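The Trasness handover procedure ran to 2 pages, and Natalina Valentini had signed both before she read them. Stores closed at four. The shelves had been cleared in August, 3,310 lots in all, and the remainder went under Miscellaneous.

Mattes Steinbach read out the lot numbers from the doorway. He did not come in.

"270," he said.

"Present."

"300."

She checked the list again. Lot 300 had a weight and a shelf code, and the name of the depositor, Rivadeneira. The field for purpose was blank - it had been blank in the previous register too.

"Present," she said.

The cloth had not been ironed, which the procedure did not require. Clause 4 required that items be laid flat, not touching, and left until the receiving party had agreed the entry. She wrote "bowl, blue, round, with small inner compartment" and then, on the next line, "block, yellow". Steinbach asked what the compartment was for. She said there was no field for that. He initialled the sheet against the door frame and asked whether the lights were on a timer.
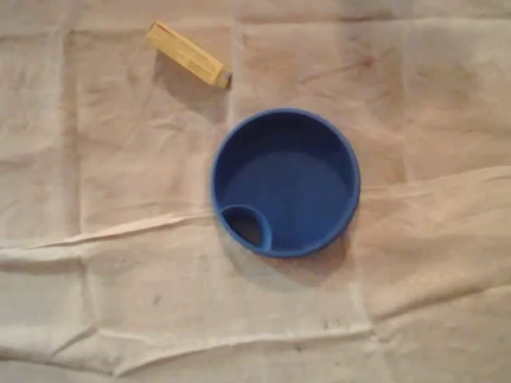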